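Pre-Release Build Inspection: Checklist with Comments
Title: Utska (exploration and puzzle, PC)
Developer: Nistley
Build: 2507, release candidate
Inspection closed: Monday, July 1, 2019
Result codes: P pass, F fail, C pass with comment, N not tested

Tests were run on the Windows build only. Item numbers follow the Trakitz template, so gaps are expected where the template covers console features.
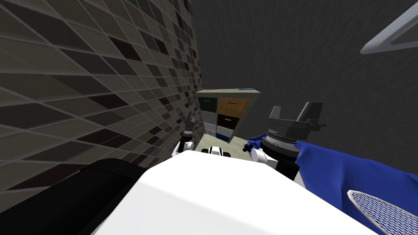
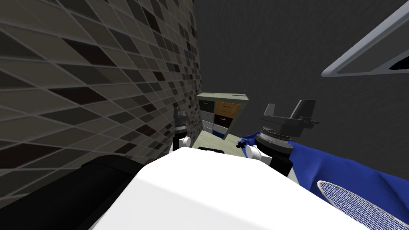
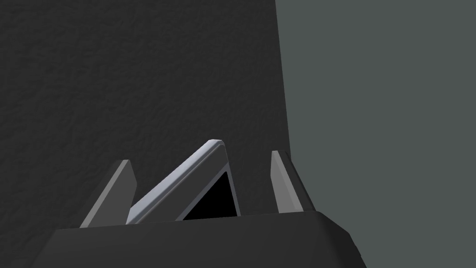
Section 1. Install and first launch

1.1 Clean install completes on a standard user account: P
1.2 Install path with spaces and accented characters: P
1.3 Launch with no network connection: C
Comment: Title screen loads after a long delay while the news panel times out. Players may take this for a hang. Shorten the timeout or load the panel after the menu.
1.4 Uninstall removes all program files: C
Comment: Shader cache is left behind. Save files are also kept, as intended.
1.5 Install over the June demo: F
Comment: Demo settings file is read without a version check. Key bindings for the map and the journal end up on the same key. Blocking.

Section 2. Photosensitivity and comfort

2.1 Warning shown before any gameplay: P
2.2 Warning can be read in full before it clears: F
Comment: Text fades on a timer. Hold until a key is pressed.
2.3 Flash reduction option available before first cutscene: P
2.4 Flash reduction applies to all effects: C
Comment: Lightning in the Atinga chapter is reduced correctly. The generator sparks in the same chapter are not. Same shader family, so probably a missed flag.
2.5 Camera shake can be set to zero: P
2.6 Field of view slider: P
Comment: Value is stored per profile. Confirmed after restart.

Section 3. Saves

3.1 Manual save and load in every chapter: P
3.2 Autosave at chapter start: P
3.3 Forced close during autosave: C
Comment: Previous save was recovered in 61 of 64 attempts. In the remaining three the slot was listed as empty, although the backup file was present on disk. Loader should check the backup before marking a slot empty.
3.4 Full disk during save: F
Comment: Game reports success. No file is written. Blocking.
3.5 Cloud conflict prompt: N
Comment: Service not enabled for this build.

Section 4. Input

4.1 All actions can be rebound: C
Comment: Escape cannot be rebound. Acceptable if stated in the menu.
4.2 Controller unplugged during play: P
4.3 Prompts change with the active device: C
Comment: Prompts flicker if the mouse is moved slightly while a controller is in use. Add a dead zone.
4.4 Hold actions can be set to toggle: P

Section 5. Text and subtitles

5.1 Subtitles on by default: P
5.2 Largest text size fits all boxes: F
Comment: Journal entries overflow in German. String table holds 2925 entries and only the English column has been checked for length. Run the length check on every language.
5.3 Speaker names shown: P
5.4 Subtitle background option: P
5.5 Credits can be paused and skipped: P

Section 6. Disposition

Release not recommended. Items 1.5 and 3.4 must be fixed and retested on a new build number. Items 2.2 and 5.2 must be fixed before launch but may be retested separately. Items marked C are at the developer's discretion, except 2.4, where a written response is required.

Retest scope: all of sections 1 and 3, plus 2.2, 2.4 and 5.2. Send the new build with a change list and both sets of symbols.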